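Trokix: Segmenting Hand-Held Gripper Recordings for Grasp Planning
Student Project Report, Group 5
Submitted Sep 15, 2021

1. Purpose

The Trokix project set out to build a software tool that divides long gripper recordings into single grasps and passes them to the Astevus planner. Before this work, segments were marked by hand, a slow process that gave different results from one student to the next.

2. Method

The tool reads the finger opening over time and proposes a cut wherever the opening stays constant for eight frames. Each proposed segment is then checked by a small perception module, which tracks the pads and rejects segments in which either pad is lost. Recordings were made in furnished rooms, where bedding, bags and other household items give the tracker a varied background.

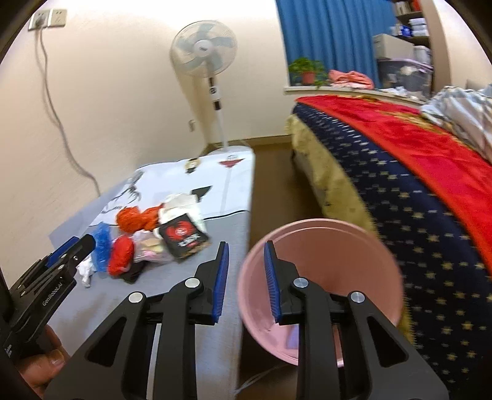

Figure 1. Gripper view with both blue pads in sight and the fingers apart.

3. Results

The tool proposed 676 segments, of which 208 were rejected by the pad check. Most rejected segments came from recordings in which a second gripper crossed the view – a case the tracker does not yet handle well. The remaining segments were accepted by the planner without changes to its input format.

4. Further Work

The group recommends a separate label for each gripper and a test on the Ngau recordings.

Related reports
Misik: A Log Viewer for Arm Controllers
Astevus Planner: Notes for New Users
Ngau Recordings, April Release

5 shares | 8 comments

Contact the project office | Back to top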